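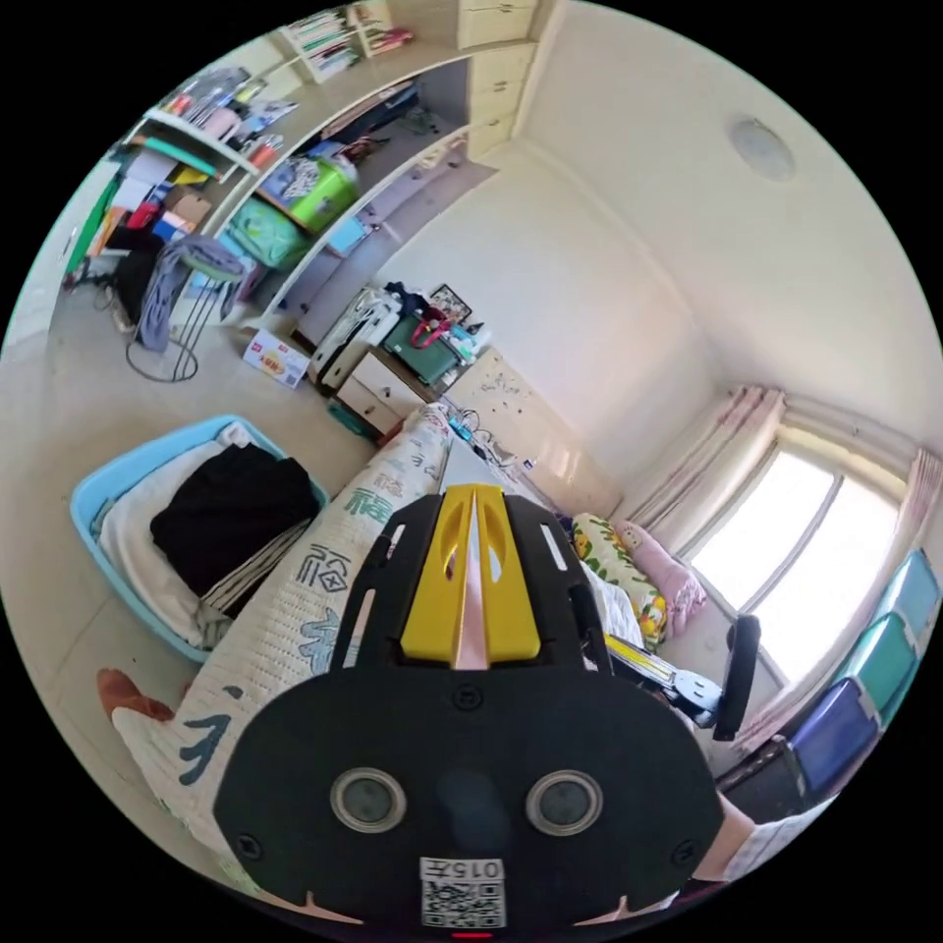 Trurnevbridge wants us to believe it has found a miler. I'm going to need another look.

The case for Bristel goes like this. He won the September maiden by a wide margin, he clocked a faster time than the older horses did in the race after, and his trainer, Ertuğrul Tuncer, has since told anyone holding a notebook that the colt "hasn't been asked a question yet." On the strength of that he will likely start favorite for the Kuhlmann Mile, the track's biggest purse of the fall, with top weight among the three-year-olds.

Go back to the maiden, though. It drew a crowd of 3,896, a good house for Trurnevbridge, and most of them saw a horse get loose on the lead through a first half mile that a decent pony could have kept up with. Nothing pressured him. The second choice missed the break, the third choice was making her first start and ran like it, and the one that finished second has been beaten twice since in worse company. As for the clock, the older horses crawled early and sprinted home, so the comparison tells you very little.

Then there is the draw. Bristel has come up with post 13, and the start for the mile sits so close to the first turn that a wide horse either uses himself up getting across or spends the bend looking at the parking lot. Tuncer says the colt is quick enough to clear them. Maybe so. Virkeo, drawn on the rail, is also quick, and she has shown it against proper opposition.

I like Virkeo more than the talk suggests I should. She lost her last two, and that has put people off, but one of those was over a trip too far and in the other she was stopped cold at the top of the stretch and still finished fourth. Songül Kırmızıgül rides her again. Kırmızıgül is not flashy and she will sometimes sit still longer than the grandstand would like, but she gets horses home with something left, and she won this race two years ago on one that had no obvious business winning it.

The track handicapper gives Virkeo five pounds from Bristel. That seems generous for a filly who has already run to a similar mark three times, against a colt who has done it once with everything his own way.

A word too about the stable's claim that Bristel worked "the best mile of the morning" last week. There were four horses out at that hour, two of them galloping for exercise. Morning times here are taken by hand, and the stables hear about the good ones before the rest of us do.

He may be every bit as good as they say. At the price on offer I'd want to have seen him pass a horse first. Virkeo to win, Bristel to be third or fourth, and post time is 4:40 p.m.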